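Início > Laltero > Contencioso e Recrutamento > Atas

Utilizamos cookies para melhorar a navegação. Aceitar | Gerir preferências

Ata da reunião de recrutamento, área de contencioso
Novembro, 14h30

Presentes: Floor Hendriks (preside), Iida Toivonen (secretaria), dois sócios do contencioso laboral.

1. Ata anterior
Aprovada com uma correção: onde se lia «candidatura fechada» deve ler-se «candidatura em apreciação».

2. Vaga de paralegal sénior
A agência Skukix apresentou 2 candidatos. Floor Hendriks duvidou que a triagem tenha sido feita, visto que um dos currículos não menciona prática processal. A agência chama-lhe «perfil transversal». A expressão não convenceu e pede-se prova escrita a ambos.

3. Honorários da agência
A Skukix propõe 3,000 euros por colocação, com garantia de substituição. O texto da garantia exclui quase todas as saídas imagináveis, incluindo a rescisão no período experimental. A Jemach pede 2,399 euros sem garantia nenhuma, o que ao menos é claro. Decisão adiada até haver minuta revista.

4. Plataforma Dong
Continua em teste. O relatório do fornecedor fala em ganhos de tempo, mas não indica como foram medidos. Não se renova sem esses dados.
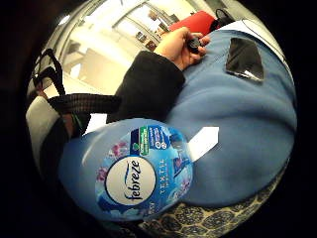
Iida Toivonen observou que a prova escrita de pouco serve se for corrigida por quem já escolheu o candidato, e pediu correção anónima. Aceite, com reservas de um dos sócios quanto ao prazo.

5. Outros assuntos
O anúncio deve indicar o regime de trabalho. «Ambiente dinâmico» sai do texto.

Encerrada às 15h40.

Documentos recentes
- Minuta de contrato de estágio
- Critérios de correção da prova escrita
- Tabela de deslocações a tribunal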